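ホーム 日記 道具 作業メモ 前の日記 次の日記

一月の日記

朝からずっと見積書を読んでいた。読んでいたというより、並べ替えていた。机の上に紙を全部広げて、優先順に左から置いて、コーヒーを淹れて戻ってくると順番が気に入らなくなっていて、また並べ替える。これがもう楽しくて仕方がない。買い物そのものより、買う前のこの時間のほうが好きなのではないかと思うくらいだ。

Ikuraの来期の機材費が決まった。83万円。多いか少ないかと聞かれたら、少ない。腕を新しく買い足すには足りないし、測定器のちゃんとしたのを入れたらそれで終わる。でも去年は「壊れたら直す」の予算しかなかったので、こちらで使い道を決めていいお金が付いたというだけで昨日の夜はなかなか寝つけなかった。布団の中で電卓を叩いて、消して、また叩いて、結局起きて台所で表計算を開いた。

プロジェクト名がIkuraなので、予算の話をするたびに「イクラはいくら」と言われる。今日も経理から来たメールの件名が「いくらの件」で、どちらの意味なのか本文を読むまで分からなかった。

さて、何を買うか。

まず、いまの困りごとを書き出した。欲しいもの一覧から始めると必ずカタログの表紙に載っているものから埋まっていくので、今年は欲しいものを書くのを禁止にした。書いていいのは、先月までに実際に作業が止まった理由だけ。作業ノートをめくって抜き出していくと、思っていたのとずいぶん違う顔ぶれになった。

いちばん多いのは指先の交換だった。ロボットが壊れたとか、計算機が遅いとか、そういう立派な理由ではなくて、指先を替えようとして手が止まっている。ねじを外して、付け替えて、位置を合わせ直して、一度動かして、少しずれていて、また合わせる。そのあいだ腕は待っている。私も待っている。台所仕事を相手にしていると、薄いもの、立っているもの、丸いもの、濡れたものが次々に来るから、どうしても指先を替えたくなる。替えるのが面倒だから替えずに済ませようとして、うまくつかめなくて、結局替える。ノートには同じ日に同じ愚痴が二度書いてあった。

次が照明。午後になると窓の光が天板に回り込んで、朝と見え方が変わる。カーテンを閉めれば済む話なのに、閉めると手元が暗くて今度は人間が困る。

その次がケーブル。手首のカメラの線が突っ張る。ねじれる。たまに抜ける。抜けたことに気づかないまま続けて、あとで記録を開いて声が出る。これは本当にこたえる。

書き出してみたら、腕を増やしたいという話は影も形もなかった。あれだけ騒いでいたのに! 先月の打ち合わせで腕をもう一台と力説していたのはどこの誰だったか(私です)。いまの腕は待ち時間が長いのであって、台数が足りないから遅れているのではない。カタログを見ながら腕の話をするのは楽しいけれど、ノートが違うと言っている。

それで、Serkelのグリッパーの見積もりを出し直してもらうことにした。もともと一組で頼んでいたのを二組にする。片方を使っているあいだにもう片方に別の指を付けて、机の上で位置を合わせておく。交換は手首から先を丸ごと。これなら腕を止める時間がうんと短くなるはずで、この「はず」を確かめるために、紙で同じ大きさの部品を切って、両面テープで貼って、付け外しの動作を練習した。傍から見たら工作の時間だったと思う。でもこういうのは紙でやってみると分かることがあって、たとえばコネクタの位置。手首の裏側にあるので、右手で本体を支えて左手で差すことになる。私は右利きなのでちょっとつらい。延長の短い線を一本はさんで、差し口を横に出してしまうのがよさそうだ。延長線の値段なんて本体に比べたらおやつみたいなものなのに、これを最初の見積もりに入れ忘れると、あとから送料と手間でおやつが夕飯になる。

Pusleyの営業さんから電話。声がいつも元気で、こちらも釣られて元気になる。腕の新型の話を聞かせてもらって、速いんですよ、静かなんですよ、と言われるたびに心がぐらぐらした。欲しい。それは欲しい。でも今年は買わないと決めたばかりなので、正直にそう伝えたら、それなら保守の内容を見直しませんかと言われた。いま入っているのは定期点検込みの手厚いほうで、消耗部品の交換だけなら自分たちでやっているところも多いらしい。言われてみれば、点検のときに部品を替えてもらいながら横でじっと見ていて、これは自分でもできるなと思ったことがある。

ただ、ここは慎重にいきたい。保守を薄くして浮いたお金で別のものを買うと、買った年は気分がいい。その次の年に関節のどこかが鳴きはじめて、修理に出して、代わりの機械もなくて、全員で黙って床を見る。前の職場でそれを一度やっている。なので保守はそのまま。予算表では保守の行を灰色に塗って、自分が触れないようにした。触ろうと思えば触れるのだけれど、色が付いているだけで意外と手が止まる。

昼は冷凍のうどん。ねぎを切りながら、この「ねぎを切る」を見積もったらいくらになるのかを考えてしまって、指を切りそうになった。

午後はDespina Buzatuと打ち合わせ。画面の向こうで彼女は厚いセーターを着ていて、朝からもう疲れたと笑っていた。時差があるので、こちらの午後が向こうの朝になる。Despinaは予算表を見るのが異様に速い。画面を共有して、私が「ええと、まず」と言っているあいだに、もう下のほうの行について質問が来る。

今日突っ込まれたのは納期だった。Serkelの納期は7週間。私はそれを備考欄に書いていた。彼女いわく、備考に入れるのは間違いで、金額の隣に列を作れ、と。届くのが遅い品物は、届くまでのあいだ何もできないのだから、その期間の人の時間も値段のうちだという話。なるほどと思って、その場で列を足して、並べ替えてみた。すると表の景色がまるで変わった! 金額順だと下のほうに沈んでいた治具の板が、納期順だと上のほうに来る。板なんて、と思って後回しにしていたけれど、板が来ないとカメラの位置が決まらず、カメラの位置が決まらないと校正ができない。校正ができないと新しいグリッパーが届いても箱から出して眺めるだけになる。危なかった。

それから、予備の数。私は予備を多めに積みたがる癖があって、Despinaは減らしたがる。毎年ここで少しもめる。今年は彼女が先に基準を出してきた。「届くまでに壊れたら計画が止まるものだけ予備を持つ」。指先は止まる。ケーブルも止まる。照明は、暗ければ家の電気スタンドを持ってくれば済むので予備なし。台座は壊れない(壊れたらそれはもう別の話)。この基準で仕分けたら言い争う余地がなくて、拍子抜けするくらい早く終わった。来年も使う。

逆に私が譲らなかったのは、指先の色と材質を最初から決めてしまわないこと。いまのような成形の指は軽くて扱いやすいけれど、薄いものを天板からすくい上げるときには、先端の形がもうひと工夫欲しい。買ってしまってから形を変えたくなるのは目に見えているので、既製の指を余分に買うお金を減らして、そのぶんを試作に回したい。彼女は「試作費という行は、何でも入る袋になる」と渋っていた。その通りです。何でも入ります。去年の試作費の明細を開くと、輪ゴムとシリコンの滑り止めと、なぜか洗濯ばさみが出てくる。洗濯ばさみはとても役に立ったのだけれど、あれを説明するのに会議で長い時間を使った。

そこで折り合いをつけて、試作費は月ごとに上限を決めることになった。使い切らなかった月の残りは翌月に回していい。お小遣い帳みたいだねと言ったら、Despinaはお小遣い帳という言葉を気に入って、ファイル名を本当に変えてしまった。経理に出す前に戻しておくこと。忘れそうなのでここに書いておく。

カメラはGillに頼むかどうか、まだ迷っている。手首に付けるものなので、軽さと線の出る向きがいちばん大事で、画素数はいまので困っていない。Gillのは線が横に出る。横に出るとケーブルが突っ張らない。それだけで買いたい。それだけで買っていいのかと一応自分に聞いてみたけれど、ノートの困りごとの三番目が丸ごと消えるのだから、買っていい理由として十分ではないだろうか。ただ、手首の先に何かを付けると、そのぶん持てる重さが減る。カタログに書いてある重さと、取り付け金具とねじまで入れた重さは別物だ。前にここで痛い目を見ているので、今回は金具込みで量らせてくださいとお願いした。貸出機があるそうで、二月に入ったら借りられる。借りられるまで注文しない。しない。

貸出といえば、機材を借りて試すための時間も表に入れた。これまで試用は「空いた時間にやる」ことにしていて、空いた時間などというものは来ないので、返却日の前の晩に慌てて箱を開けていた。今年は借りる日と返す日のあいだに、試すための枠を先に取る。枠の名前は「開封」。開封の枠があると思うだけで嬉しい。

台のことも考えた。作業台を実験用のまっ平らな白い板に替えるという案が前から出ていて、値段も手ごろで、撮った記録もすっきりする。しばらく本気で検討したのだけれど、私はやめたい側だ。

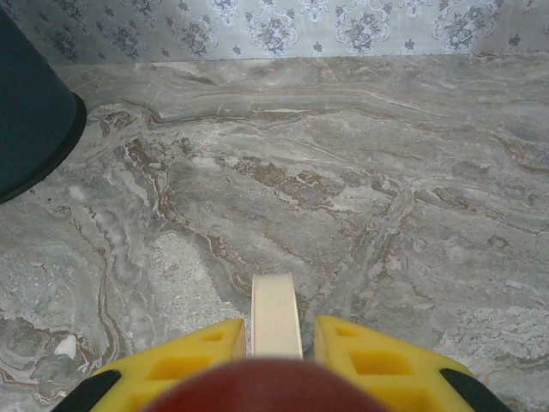
だって、うちのプロジェクトは人の家の台所で動くことを目標にしているのに、練習の場所だけすっきりさせてどうするのか。模様のある石の天板だと、物の縁がどこで終わっているのか見分けにくくて苦労する。苦労するけれど、その苦労のぶんだけ方法が丈夫になっていくのが毎週の記録を見ていると分かって、私はそこがたまらなく好きなのだ。壁紙だって、無地でないおうちはいくらでもある。白い板に替えるお金があるなら、模様の違う天板の切れ端をいくつか石材屋さんから分けてもらって、日替わりで敷くほうがずっといい。端材なら安いし、運んできて下に滑り止めを敷けばそのまま使える。問題は重さで、石の板はとにかく重い。私の腰も機材のうちに入れて予算を組みたい。

そういうわけで、端材の行を足した。金額の欄はまだ空白。石材屋さんに電話するところから。こういう、どこに頼めばいいか分からない行がいちばんわくわくする。カタログ番号がある品物は番号を写すだけだが、端材は行って、見て、触って、これくださいと言わなければならない。車で行くなら毛布も要る。毛布は家のを使う。

夕方、表をいったん頭から読み直した。合計は枠に収まっている。予備費もちゃんと残っている。毎年、予備費を最後に残った端数で済ませてしまうのが自分の悪いところで、今年は最初に取り分けた。最初に取り分けると、残りで考えるしかないので、欲しいものを削るのが早い。削ったものは消さずに別の紙に移しておく。来年のノートにまた同じ困りごとが出てきたら、そこで復活させる。今年その紙に移ったのは、腕の追加、大きいほうの電動昇降台、それと棚。棚はつらかった。部品の箱が床に積んであるのを見るたびに棚が欲しくなる。でも作業が棚のせいで止まったことは一度もない。ノートにないものは買わない。厳しい。自分で決めたことなのに厳しい。

……と書いてから気づいたけれど、箱につまずいて足の小指をぶつけた日がある。あの日は作業が止まった。ノートには書いていない。書いておけばよかった! 次につまずいたら必ず書く。

もうひとつ、今年からやってみたいことがある。買ったものが届いて、三か月使ったら、買う前に書いた困りごとと見比べる日を作りたい。買ってよかったかどうかは、届いた日にはいつだって「よかった」になる。箱がきれいだし、緩衝材の匂いがするし、誰だって機嫌がいい。しばらく経って、指先の交換のあいだに腕が待つ時間が減っているのか、抜けたケーブルのせいで取り直した記録が減っているのか、そこを見たい。そのためには買う前の数字が要るので、明日から交換にかかった時間を測ることにした。台所のタイマーを持っていく。魚の形をしたやつ。Ikuraなので、ちょうどいいと思う。

測るとなると、どこからどこまでを交換と呼ぶかを決めないといけない。腕が止まったところから、次の動作が始まるところまで。途中で私がお茶を飲んだ時間も入る。入れる。お茶込みで現実なのだから。

夜になってSerkelから返事が来た。二組にした場合の見積もりで、指先の取り付け部だけは別売りになるとのこと。やっぱり! 聞いておいてよかった。本体の値段しか見ていなかったら、届いた箱の前で固まっていたところだ。取り付け部を足しても枠には入る。試作費の最初の月を少し減らせば、延長線も入る。減らすのは最初の月だけにしておきたい。春になるとどうせ何か思いついて、また滑り止めを切ったり貼ったりしはじめるに決まっている。

Despinaに転送したら、すぐに返事が来て、「送料は?」とだけ書いてあった。見ていなかった。見たら、書いていなかった。書いていないということは別だということなので、明日聞く。関税も聞く。支払いが年度をまたぐとややこしいので、請求日も聞く。聞くことを紙に書いて、冷蔵庫に貼った。

注文書の下書きは途中まで作った。品名の欄を埋めていると、もう届く気になってくる。届いたらまず二組とも手首に付けてみて、付け外しを試して、紙でやった練習とどこが違うか見たい。差し口の向きも見たい。コネクタの爪が硬くないといいなあ。

風呂に入って寝る。明日は石材屋さんに電話、Serkelに送料、ファイル名を戻す、魚のタイマー。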